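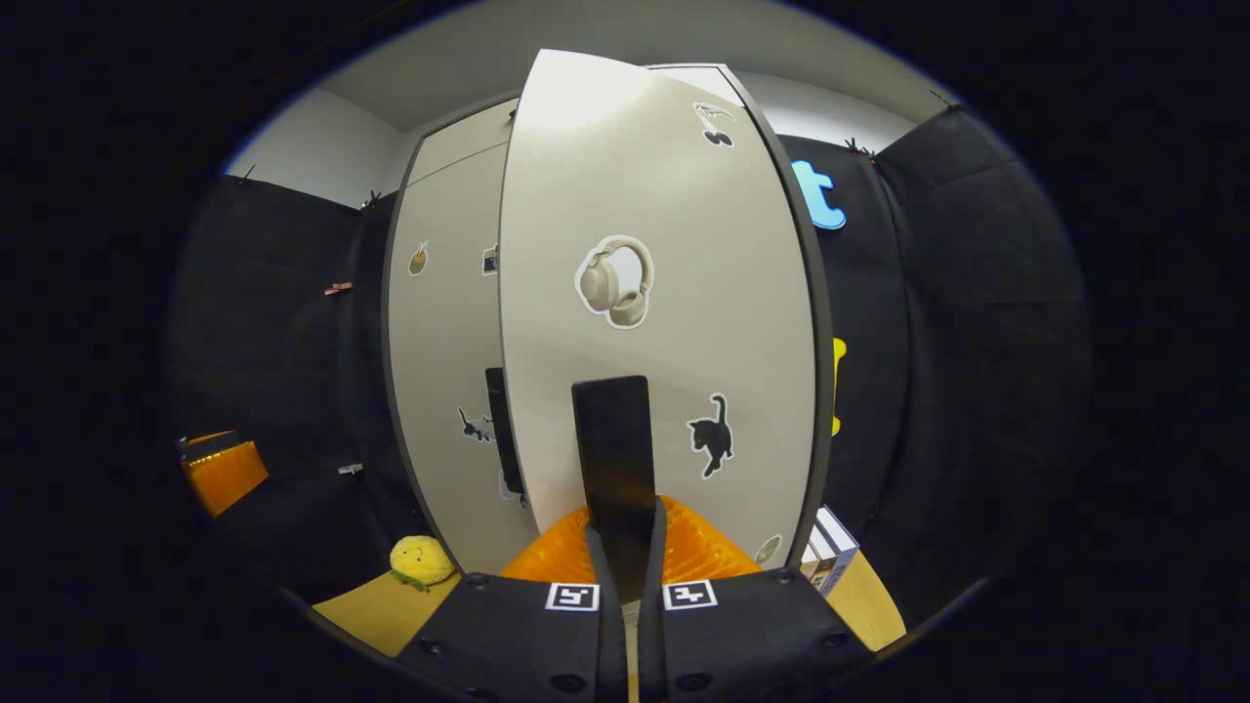
Getting stickers off white panels?

drallow12
Moving out in November and the white panels have to be bare by then. Headphones, cats, a leaf one. What takes the glue off?

Hisell
Hair dryer on low, then peel slowly. Cooking oil for the glue.

ots_103
Wouldn't use oil. It left a yellow patch on mine. Dish soap and warm water, 5 minutes under a wet rag.

Hisell
Never had a patch in 12 years.

drallow12
Trying soap first. I'd like to keep the black cat.

jorkeck900
Wax paper, then.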